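Holtilora: The Complete Kandero Singles, 6 CD Box Set

Catalogue number: 2302
Format: 6 CDs in card sleeves, lift-off box, booklet
Edition: 300 copies, numbered by hand
Condition: new, sealed

Holtilora made their singles for the small Kandero label, and for many years the only way to hear them all was to look for the old vinyl at record fairs. This box brings the A-sides and the B-sides together in the order in which they were released. The albums are not included, only the songs which were also issued as singles, and in that case you get the single version with the shorter fade.

The sound was prepared by Edeltraud Stüber from the label's own tapes. For two B-sides on disc four the tape could not be found, and she has used a clean vinyl copy lent by the collector Ebere Nwankwo. A little surface noise stays in the quiet parts. We prefer to inform you of this before you buy.

Disc one to disc three contain the mono singles. Disc four and disc five are stereo. Disc six has the radio edits, the two Christmas flexi discs and the live recording from Fliltville Town Hall, which was until now circulating only on cassette, with the speed too fast. The speed is now corrected.

The booklet has an essay by Indira Varma, with full song credits and colour reproductions of the labels. Please note that the lyrics are not printed, for the reason of rights.

Some customers have asked about the difference to the earlier Kandero compilation. That one was a single disc, and several songs on it were later re-recordings. If you own it already, you will find here the original recordings of the same songs, so the overlap is smaller than the titles suggest.

Postage and packing
The box is sent in a double-walled carton. We post on Tuesdays and Fridays, and orders received before noon will go on the same day. For addresses outside of the country please write to us first, as the parcel is heavy and the cost depends on the zone. It is possible to collect from our counter in Desjardins Street without a charge.

Returns are accepted when the seal is not broken. If a disc is faulty, we replace only this disc, and you can keep the rest of the box at home.

Limit of one copy for each customer. Questions about this item are answered by Hiu-tung Yen.

Page last updated: April 18, 2021
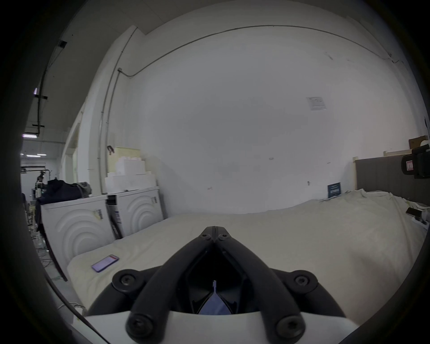

Black gripper over a cream-coloured sheet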